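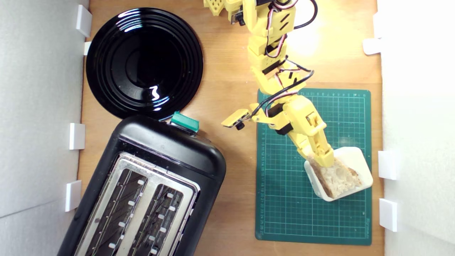

1/ ビーバーとダムと道路の話、ちょっと長くなる

10/25/23
昨日の集会から帰ってきて書いてる。メモが汚いので順番ぐちゃぐちゃかも。すまん
場所はVorksteadの北側、Cabrera川が林道1611号の下をくぐるところ。暗渠が一本あるだけの、地元の人しか通らない道

2/
で、そこの暗渠がまた詰まった
今年になって何回目か忘れた。泥と枝と、あと草の根っこの塊。朝になるとぎっちり詰まってる。昼に掘り出しても次の朝には元通り
働きものすぎる

3/
詰まると水が上に溜まって、路肩から崩れる
先週は轍のとこまで水が来てて、薪運びの軽トラがはまった。うちのじゃないけど引っぱるの手伝った。長靴の中まで泥
帰って風呂、靴下は捨てた

4/
先に自分の立場書いとく
罠はやる。冬に何頭かは獲ってる。毛皮も取るし肉も食べる(しっぽは苦手)
なので「かわいそうだからやめて」派ではない。でも「全部いなくなれ」でもない。そこで毎回どっちからも怒られる

5/
集会は人が多かった。椅子足りなくて壁ぎわで立ち見
最初に道路の担当の人が話して、暗渠を掘るのに毎回重機出して、そのたびに約2000ドル飛ぶと。会場ざわざわ
そりゃそうだ、うちらの税金だし

6/
そのあとすぐ「だったら巣ごと取っちまえ」って声が後ろから
拍手もけっこうあった
気持ちはわかる。畑のはしっこが池になった人もいるし。りんごの若木やられた家もある。ひと晩で根元からきれいに斜めにかじられてた。幼稚園の鉛筆みたいな形

7/
でもさ
取っても空いたとこには次が来るんだよ、うちのあたりは
春に若いのが親元出て、下流のStastamico湿地から上がってくる。水がいいし、ヤナギもあるし、あんな都合のいい穴(暗渠)が開いてたら、そりゃふさぐ。前の家族をまるごと獲った冬のあと、次の秋にはもう新しいダムができてた

8/
Horácio Rebeloがそれ言ってくれた。罠歴ながい人。自分に仕掛け方教えてくれたのもこの人
「毎年おなじ穴で毎年おなじ獣を獲ってる。獲るのは好きだが、これは道路工事だ」
会場ちょっと笑った。本人は真顔

9/
ビーバーがなんで暗渠をふさぐかっていうと、流れる水の音と感触に反応するらしい
ダムに穴あいてる=直さなきゃ、になる。道路の盛り土なんてビーバーから見たら「ほぼ完成してるダムに穴がひとつ」なので、その穴だけふさげば大きな池になる。こんな割のいい物件ない

10/
なので対策としては、水が抜けてるのを気づかせない、という方向がある
暗渠の前をぐるっと台形に金網で囲って、そこからパイプを上流側の深いとこまで伸ばす。取水口にもかごをかぶせる。水は静かに抜ける。池は残るけど道路より低いとこで止まる

11/
集会で話に出たのはClokisっていう組み立て式のやつ
パイプの直径は35センチ。思ったより太い。細いと雪どけのとき間に合わないとのこと
見本のかごが前に置いてあって、休憩のとき触ってきた。網の目、子どもの腕なら入るくらい。大人のビーバーは無理

12/
これに反対の人もいて、言い分は
・金網にごみがたまって結局掃除がいる
・池が残るなら畑の人は困ったまま
・冬に凍ったらどうすんの
どれももっともだと思う。とくに二つ目

13/
掃除は要る。それは設置派も認めてた
ただ重機じゃなくて熊手と胴長でできる。年に何回か。自分は手を上げといた。胴長ひざのとこ穴あいてるので直さないと…

14/
凍る件はパイプを水面より深く沈めればだいじょうぶという説明。ほんとに?って聞いたら、水深が足りない場所だとだめなこともある、と正直に返ってきた。こういう答え方する人は信用する

15/
畑の件はRemedios Tagleさんが自分で話してた。一番奥の畑の人。今の池のふちがそのまま彼女の牧草地のふち
「水位が決まってるならがまんできる。毎月ちがうのが困る」
そのあと、どこで線引くかを川の地図ひろげてやりだして、長かった。でも昨日いちばん意味のある時間だったと思う

16/
休憩中、だれかが持ってきたクッキーが異常にうまかった。しょうが入り。誰のか知ってる人教えて

17/
池のいいとこも書いておく、害のはなしばっかりになるので
・カモが増えた。とくにアメリカオシ。枯れ木のうろで巣を作るやつ
・ミンクとカワウソの足跡
・去年の日照りのとき、下の沢が枯れたのにCabrera川のそこだけ水があって、シカが毎晩きてた
猟をやる人間からすると、ビーバーの池がある谷は冬でもにぎやか

18/
悪いとこ
・道路(上に書いた)
・マスの上がる道がふさがる、と釣りの人は言う。いや上がれるよと言う釣りの人もいる。そこで釣りの人どうしでもめる
・立ち枯れの木が道に倒れてくる
・うちの犬が池にとびこんで、くさい。ほんとにくさい

19/
あと犬つれてる人は気をつけて。ビーバーはふだん逃げるけど、追いつめると噛む。あの歯で。水の中で犬が勝てる相手じゃない。体もけっこう重いし。リードつけよう、池のまわりだけでいいから

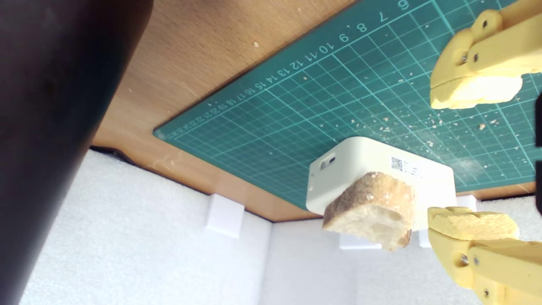 木のテーブルと緑のカッティングマット

20/
続き。ごはん食べてた

罠の許可のはなし。質問きたので
うちの地区は罠の講習うけて免許とって、そのうえで罠に名札。苦情が出てる場所で時期はずれに獲るには別の許可がいる。勝手にダム壊すのもだめ。手でちょっと抜くだけでもだめ。これ知らない人多い。自分も最初しらなかった

21/
それにダムを急に抜くと下が大変なことになる
何年か前に誰かが夜中にやって、下の橋げたに枝が全部ひっかかった。犯人は今もわかってない。みんな顔は思い浮かべてるけど言わない

22/
罠かける側の都合もひとつ
毛皮がいいのは寒くなってから。1月のがいちばん。今の時期に獲っても毛がまだ薄いし、皮の値段なんてつかない。秋に「緊急で」獲ったのは肉は食べるにしても皮はほとんど無駄になる
もったいないのがとにかく嫌なんだよ

23/
Rebeloさんの案は、パイプは入れる、それで様子みて、増えすぎたぶんは冬にふつうに獲る
自分もこれに賛成。両方やればいいじゃんという話なんだけど、集会だとなぜか片方えらばされる空気になる。挙手も最初「獲るか獲らないか」で聞かれて、いや質問がちがうと手あげて言った。声うらがえった。はずかし

24/
結局どうなったかというと
ひとまず暗渠ひとつで試す、に決まった。反対もそこそこいたけど、重機代の話が効いたっぽい
材料費の足りないぶん集めようと帽子まわして、その場で232ドル。小銭多め。数えるの時間かかった

25/
設置は水が低いうちにやりたい。寒くなる前に
人手ほしい。必要なのは胴長、手袋、番線切るやつ、あと長いボートかカヌー一そう。パイプを浮かべて運ぶのに使う。カヌー持ってるひと連絡ください。へこんでても可

26/
当日の注意だけ先に
泥のとこ、見た目より深い。杖ついて歩いて。ビーバーの掘った溝が水の下にあって、急に腰までいく。去年それで携帯しんだ

27/
返信で「ビーバーの肉ってどんな味」ってきてるけど、脂をちゃんと外せば牛のすね肉みたいな感じ。臭腺は絶対に傷つけないで外す。失敗すると鍋ごとだめになる。うちはたまねぎと黒ビールで煮る。レシピはそのうち書く、たぶん

28/
あと「パイプなんて見た目がわるい」の人。重機の跡よりはましだと思うよ…水の下だし

29/
訂正。12のとこ「年に何回か掃除」って書いたの13だった。あと路肩の写真あげるって言ったけど携帯の調子わるくて無理でした。明日の朝また暗渠みてくる。どうせ詰まってる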